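Jeudi, nous étions une quinzaine à visiter l'atelier de Zalimmont, où la société Famen remet en état des ordinateurs de bureau. L'an dernier, 3 515 postes y sont passés. Kanini Lyimo, responsable du site, nous a reçus à neuf heures et nous a conduits directement aux tables de démontage.

Le boîtier est couché sur le côté, panneau retiré, et l'on travaille par le dessus. Bloc d'alimentation, carte graphique, carte mère : tout est accessible sans retourner la machine.

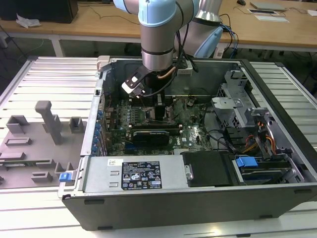 Boîtier ouvert à l'atelier de Zalimmont, l'alimentation au premier plan.

Les attaches des cartes d'extension sont bleues et s'ouvrent sans outil — un détail que les démonteurs apprécient. Les barrettes de mémoire sont testées à part, puis triées par capacité. La pile bouton de la carte mère est contrôlée elle aussi. 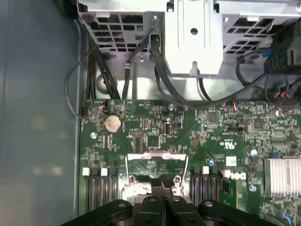 Il faut à peu près 20 minutes par poste, hors nettoyage. Les pièces refusées partent chez Saliba pour le recyclage. La visite s'est terminée au magasin, où 697 unités attendaient leur expédition. Prochaine visite en mars, sur inscription.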